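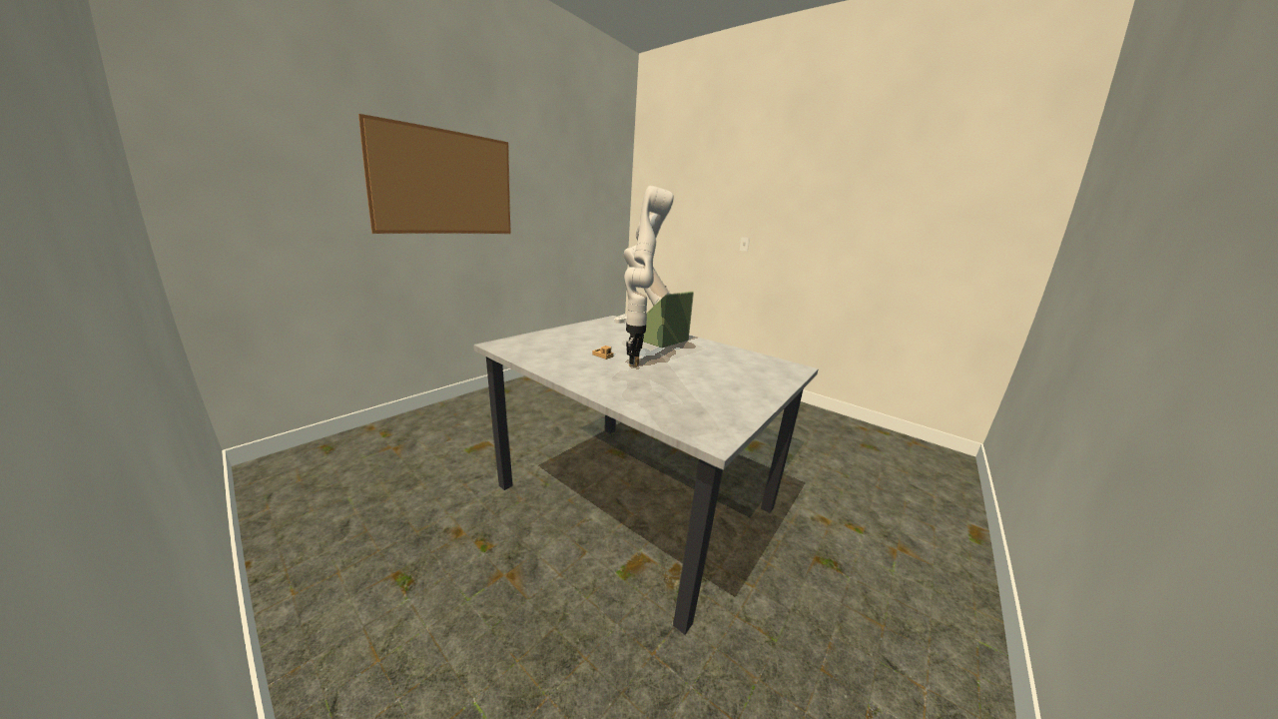 Speaker notes: Sandbag and pump staging, Gomia river district
Session 2, Saturday, April 8, 2023. Speaker: Ilse Baumgart

Opening
Introduce self. Thank Wiebke Tiedemann for the gauge data. Talk covers staging only. Evacuation routes are Malte Wendt's session after lunch.

Slide 1 — Scope
District has 366 addresses below the levee crest. 82 of them have a basement entrance facing the river. Those get bags first.
Define "staged": on a pallet, covered, reachable by truck at high water. Bags in the depot do not count as staged.

Slide 2 — Last June
Water reached the Lynch Street underpass before the second truck left the depot. The underpass is the only direct route. Detour goes by way of Himilow and the upper bridge.
Pause for the map. Point out the low spot east of the rail line.

Slide 3 — Proposed sites
Site A: Mudard school lot. Paved, drains north, gate key with Jörg Lammers.
Site B: old ferry ramp. Closer, but floods early. Use for pumps on trailers only — no pallets.
Stock at Site A: 2,000 filled bags, covered, rotated yearly. Filled bags left in sun break down at the seams.

Slide 4 — Trigger levels
Stage on the forecast, before the gauge reading rises. Read the two thresholds off the slide, slowly. People will want to write them down.
Dörte Schmieder makes the call. Deputy is the duty officer.

Slide 5 — Open items
Fuel storage at Site B has no permit yet.
Radio coverage under the bridge not tested.
Pump hose couplings: two sizes in stock, adapters on order.

Questions
If asked about cost, refer to the handout, page 2. If asked about the levee repair, take the name and pass it to Wiebke.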